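Documentation Is Part of the Circuit

Opinion, by Shona Grimshaw
5 Nov 2018

The Pladcombe Electronics Library lends microcontroller boards, sensors and bench tools to members of the public. Over the past several years it has also published the projects those members submit. Most of these submissions are inventive. Too many of them cannot be built by anyone except the person who wrote them.

The usual fault is a missing value. A schematic will show a resistor between a sensor pin and ground, and the text will call it "a small resistor." A reader who fits 300 ohms and a reader who fits 50 will get different results, and neither will know which one the author used. The same is true of supply voltage, library versions and wire length. An author who has had a circuit on the bench for a month no longer sees these details. A beginner has nothing else to go on.

It is sometimes argued that hobby electronics should stay informal, and that stricter rules would discourage people from sharing their work. The concern deserves a fair hearing. Maricica Ardeleanu, who ran the Mottram evening course until January, held that a rough sketch posted today is worth more than a perfect one that never appears. Her students were certainly productive. Yet when the library tried to rebuild 20 of the projects from that course for its lending kits, only 5 could be completed from the published text alone. The others required messages to the authors, several of whom had moved away or changed address.

The Zuninell soil moisture logger shows that a modest effort is enough. Its write-up is short and has little style. It gives every part value, states the board and the software version, and includes one paragraph on what the author tried first and why it failed. Members have built it repeatedly without assistance. The Grodard motor driver, a far more capable design, sits on the same shelf and is seldom borrowed.

The library should therefore require three items with every submission: a complete parts list, a wiring diagram with values marked, and the code exactly as it was last run. Prose can remain as casual as the author likes. Staff should return incomplete entries with a polite note and a clear account of what is missing. 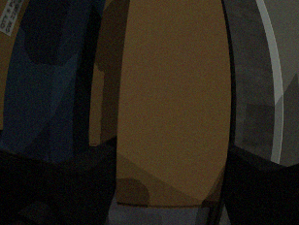 Enclosures call for the same care as the wiring, and they are usually left until last. Authors who submit a rendered model of a case or panel should give its dimensions in the text, along with the material and the position of every opening. A computer rendering can give a surface a matte ochre color and a fine grain, and a reader still needs to be told what to cut it from and how thick it should be. The proposed rules should cover these drawings from the first day they apply.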